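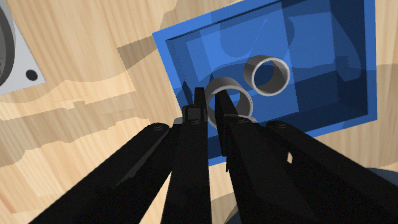

Check the fingers before you blame the code, was the advice from the Nulora support line, and I wish I'd written it on my hand. Instead I spent most of March blaming the code.

The job sounded so easy! Rings in a tray, gripper comes down, gripper picks up a ring, gripper goes away again. We'd been running it in simulation at the Endulstead workshop before letting the real arm anywhere near it, and for 196 goes it behaved beautifully. Then on the next one the arm took hold of a ring and simply didn't let go. It lifted the ring, the ring caught the tray, and the whole lot went up together like a waiter with a grudge.

On a screen that's funny (I did laugh, I admit it). On the bench at Drodcombe, where the real one lives, it would have meant a tray in somebody's lap, and we had people standing a good deal closer than they should have been.

So I went digging. The software thought the fingers were open. They weren't, quite — the model had them 3 millimetres slimmer than they really are, so a finger that was meant to slip down inside the ring was pressing on the wall of it. Most of the time it got away with that. If the ring sat a bit skew, it jammed.

The cure was dull. I measured the fingers properly, put in a force limit so the arm stops if it's lifting more than one ring's worth, and made it wait five seconds and try opening again before it moves anywhere. The Asadi safety mat went down at Drodcombe the same week, and I've stopped leaning over the bench with my tea.

It still jams now and then. It just stops and sulks when it does, and I go and reset it.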